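Our robot club started again in October, and since then I wanted to write some lines about it but always there was something else. We are three in the team now. Evanthia Kouris does the programming, I do the mechanical side, and Cullell does what is left over, mostly the cables and the tea.

The task this term is taking apart old desktop computers, so that the parts can be sorted. We named the project Moken. Cullell wanted a longer name and lost the vote. The inside of a computer case is narrow and the gripper is quite big, so we go slowly - the arm runs at 19 per cent of its speed.

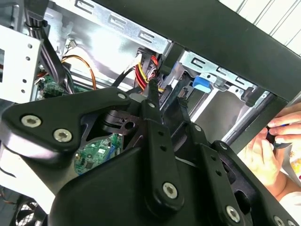 How long do we have for one computer in the competition? The rules give 60 minutes, and the team may choose the order of the parts by itself.

Evanthia wants to begin with the memory, I would prefer the drives. We have tried 31 runs until now and we still do not agree. Next week I will change the screws of the wrist for longer ones, and then I must also write the report for the school.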